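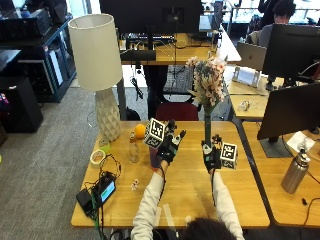

Dredara Shared Office, Desk Users' Meeting
Minutes, Nov 6, 2018

Chair: Lwazi Mokoena
Minutes taken by: Glória Baptista
Apologies: received from the Marikar team, who sent their comments by e-mail before the meeting.

1. Minutes of the previous meeting

Read and accepted with one correction. Under "Cups", the word "kitchen" should be "kitchen corner". The kitchen itself belongs to the floor below and we have no right to make rules for it.

2. Things standing on the desks

Lwazi opened this point. He reminded all present that the desks are shared and that a person who comes in the morning should find enough free wood to put down two arms and a notebook. He has no wish to forbid personal things. His list of what may stay on a desk overnight was discussed and changed a little:

Table lamp: stays. The lamp with the white diamond-pattern base and the fabric shade remains on its present desk. A proposal to move it to the rear desk, near the laptop stand, was not supported. The persons who sit there have monitors and said that the light would reflect on them.

Bottles: a closed bottle may stay. The steel bottles are no problem. Glass bottles must go back to the shelf in the evening.

Cups: do not stay, also when they are clean. Glória asked to write this clearly, as it was agreed already in the previous meeting and not followed by everyone.

Tape: the masking tape goes to the drawer after use. We own 2 rolls and it is not necessary to buy more if they return to the same place.

Small balls, toys and similar: one for each desk. The Tudar team asked if the orange ball counts. It counts.

3. Flowers

This point took longer than planned. The artificial bouquet, pale pink and cream, has been moved between the desks several times and there is no fixed place for it. Some members like to have it near the lamp. Others find that it is too tall and hides the monitor of the colleague on the other side.

Glória noted also that small flowers come off and remain on the desk, and that the cleaning company has asked if these can be thrown away. The answer is no — please put them in the dish by the door, they can be fixed again with a drop of glue.

Three places were suggested: the window sill, the top of the cabinet, and the desk end next to the lamp. By show of hands the window sill was chosen. Anyone may take the bouquet to a desk during the day, holding it by the stems and not by the blossoms, and should bring it back before leaving.

The vase from Bultska is too narrow for all the stems. Lwazi will ask if it can be exchanged for a wider one.

4. Cables

The cables that hang over the front edge of the desks were mentioned again. The Marikar team wrote that a chair wheel has already caught one of them. It was decided to buy cable clips, and that adapters should lie at the back of the desk where the length permits it. The person who uses the desk is responsible — not the person who sat there before.

5. Money

The common box holds 1381. From this the clips will be paid, and the difference for the vase if there is any. Glória keeps the receipts in the blue folder.

6. Other matters

A member asked if papers left near the monitors can be collected at the end of the week. Agreed, but they will be kept in a tray for 17 days before recycling.

The chair in front of the second desk is still too low. No decision, Lwazi will look at it.

To do
Lwazi: vase, low chair, tray for papers.
Glória: cable clips, dish by the door, answer to the cleaning company.
All: cups.

The place of the next meeting is the same. The date will be sent by e-mail before the end of November.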